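Preguntas frecuentes: cestas caladas y piezas ligeras de mesa
Soporte técnico de Flamano. Última revisión: 9 de febrero de 2018

Esta página reúne las consultas habituales sobre uso, limpieza, almacenamiento y devolución de las cestas caladas y accesorios de mesa del catálogo Flamano. Las consultas sobre pedidos de empresa se tramitan por el canal Tekbridge.

¿Qué se entiende por cesta calada?
Toda pieza abierta por arriba cuyo fondo y paredes están formados por hilos o varillas con huecos entre ellos. Se incluyen las ovales, las redondas y las rectangulares. No se incluyen las bandejas de fondo continuo, que tienen su propia ficha.

¿Qué peso admite una cesta oval?
La serie Takari admite 2.000 g repartidos por todo el fondo. La serie Rajput, de hilo más fino, admite 1.000 g. El valor se refiere a la cesta apoyada en una superficie plana. Si se levanta cargada, debe sujetarse con las dos manos por los lados largos. No debe levantarse tirando de un solo bucle del borde.

¿Se puede usar para fruta sin envolver?
Sí, en las dos series. Conviene colocar un paño o una hoja de papel cuando la fruta esté muy madura. El jugo seco en los cruces del fondo es la causa principal de las manchas que nos comunican los clientes.

¿Y para pan?
También. Las migas caen por el calado, de modo que debajo hace falta una servilleta o un plato. No se suministra forro de tela con ninguna referencia.

¿Cómo se limpia?
Agua a un máximo de 42 °C, jabón neutro y cepillo de cerda blanda. Se cepilla primero el fondo por la cara inferior y después el borde, siguiendo la curva de cada bucle. Aclarar y secar boca abajo sobre un paño. Quedan excluidos el estropajo metálico, la lejía y los disolventes.

¿Es apta para lavavajillas?
La serie Takari, sí, en la bandeja superior y con programa corto. La serie Rajput, no.

La cesta baila sobre la mesa. ¿Es un defecto?
Depende de la holgura. Apoye la pieza vacía sobre un vidrio o una encimera plana y presione un extremo. Si el extremo opuesto se separa menos de 3 mm, la pieza está dentro de tolerancia. Si se separa más, solicite el cambio. Antes de medir, compruebe que no haya restos adheridos a la cara inferior.

¿Puedo corregir un bucle deformado?
Una deformación leve se puede corregir a mano, a temperatura ambiente y en varios movimientos cortos. No aplique secador, agua hirviendo ni alicates. Los bucles partidos no se reparan y el hilo roto puede arañar; retire la pieza del uso.

¿Por qué el mismo naranja se ve distinto según la zona?
El tono percibido varía con el grosor del material, la superposición de hilos y la luz de la superficie de apoyo. Sobre una mesa blanca, las zonas finas se ven más claras que el borde. Para comparar dos piezas, colóquelas sobre el mismo fondo y en la misma orientación.

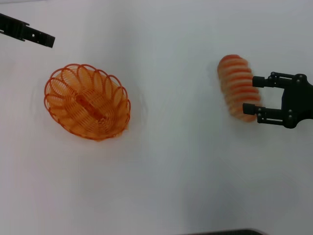
Cesta oval naranja de borde festoneado y pieza anillada del mismo color, sobre superficie blanca.

¿Cómo debo guardar las piezas anilladas o alargadas?
Tumbadas y sin peso encima. De pie ocupan menos, pero vuelcan con facilidad al mover las cajas vecinas. Dentro de una cesta oval se colocan siguiendo el eje largo.

¿Se pueden apilar las cestas?
Solo las del mismo modelo y tamaño. Intercale una hoja de papel entre cada dos piezas y alinee los bordes antes de soltar. Si al separarlas se enganchan dos bucles, gire ligeramente la cesta superior sin forzarla hacia arriba.

¿Dónde encuentro la referencia?
En la etiqueta del embalaje y en el albarán. Las piezas no llevan marcado propio. Si ya no conserva ninguno de los dos, mida el largo y el ancho exteriores, incluido el borde. Una cesta con 300 mm de largo corresponde al tamaño M.

¿Qué datos necesito para una devolución?
Número de pedido, referencia y dos fotografías: una cenital y otra lateral a la altura de la mesa. En la lateral debe verse el apoyo completo. El embalaje original no es obligatorio, pero el borde tiene que viajar protegido por todo el contorno.

¿Habrá más tamaños?
En marzo se incorpora el tamaño L a la serie Takari. La serie Rajput se mantiene sin cambios.

Responsable del contenido técnico de esta página: Hilkka Valtonen.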